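Print this item | E-mail this item

Drive handling: status of the example set
Rizwan Uddin, Lokari cell

Recording for the drive handling task started again in March after the move to the new bench, and the set now stands at 1,000 accepted episodes. The target for the first training run was 500, so the run went ahead on the early half and the rest was held back for comparison. Results from that run are in the shared folder under Manninen, which is also the name of the policy code. This item covers how the examples are being gathered and what has changed since the last issue.

An episode is one attempt by an operator to move a hard disk drive in its carrier from one station to another. The operator drives the arm by hand controller. Joint positions, gripper opening and the wrist camera stream are logged together by Plukberg. The episode ends when the operator presses the pedal, with a result code of good, poor or abandoned. Poor episodes are kept. Abandoned ones are kept for 3 months and then deleted unless someone asks for them.

Three changes were made to the procedure.

First, start positions are now drawn from a list before each session. Under the old rule operators were asked to vary the start by eye, and Aatos Vuorinen's plots showed that they did not vary it much. Most starts fell in a small patch in front of the operator's chair. The policy trained on those episodes did well from that patch and badly from anywhere else on the bench. The list is generated by Clumau and printed at the top of the session sheet. Please work down it in order and do not skip entries that look awkward. If a start cannot be reached, write the entry number and the word "reach" on the sheet.

Second, carrier angle is treated as its own variable. The gripper is to meet the carrier at the angle given on the sheet, and any correction is to be made slowly enough to be seen in the log. Quick wrist flicks at the last moment produce a jump in the joint data that the smoothing step removes, and the motion that is left does not match the video. Joonas Mäkelä found this in a good part of the evening sessions and has marked the affected episodes. They will be left out of the next run.

Third, contact is labeled after the session and no longer by the operator. Pressing a second key while steering was too much to ask, and the key press came late by a different amount for each person. Two people now mark the first frame of contact independently, working from the wrist video. Where they differ by more than 6 frames, Eero Väisänen decides.

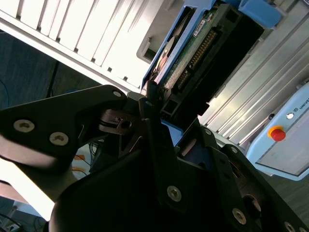

Lighting remains a weak point. White and silver surfaces wash out in the wrist video when exposure is set for the black parts of the gripper, and the edge of the carrier becomes hard to place. Exposure is now locked at the start of each session, and the value is written to the episode header. Older episodes have no such value. Elikem Quansah is estimating it from the first second of video, which works for most of them.

Operators should also note that a session is not to be extended to make up the count. Error rates rise toward the end of long sessions, and the extra episodes have mostly been coded poor.

The second training run will use the full set less the marked episodes. The held-out drives, which no operator has handled on this bench, will be used for testing only and must stay in their drawer. Requests for bench time go on the sheet by the door. Corrections to result codes should be sent to Joonas with the episode number and the old and new codes.

Print this item | E-mail this item

Contact: newsletter desk, Lokari | Copyright Lokari, 9 November 2019 | Back to top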